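Packers wanted for a pilot at Gremberg, September 2022

Management says the robot hands from Hutitance will free us up. We have doubts, and want 3 packers to test the claim.

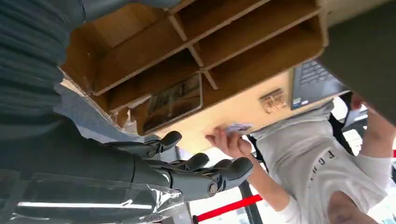 You'd work beside the machine and log each delay, including the ones the vendor calls learning.
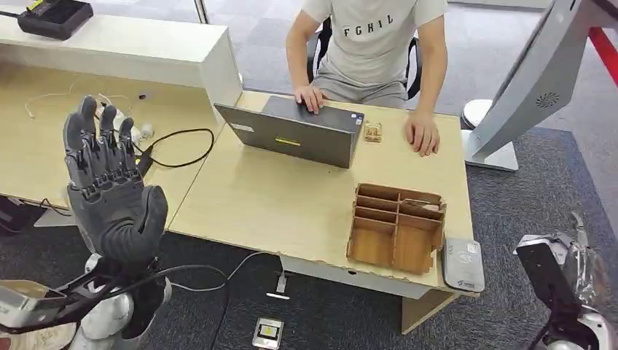 Will this cost jobs?
We don't know, and management won't put a promise in writing.

Pay is $414 for 60 hours.

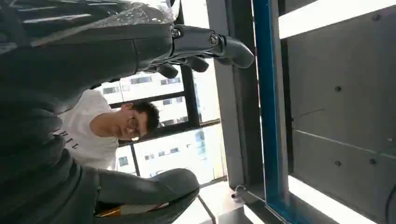 No robot experience needed. A low tolerance for slide shows helps.

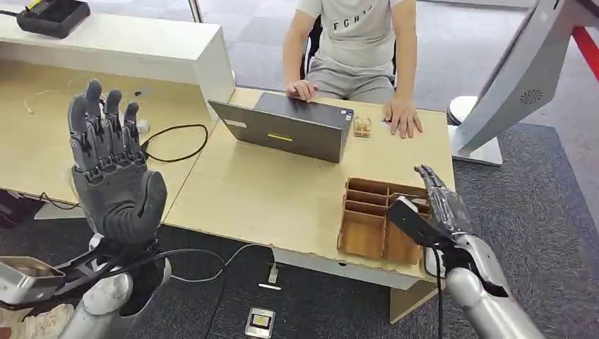

Leave your name at the Marti desk.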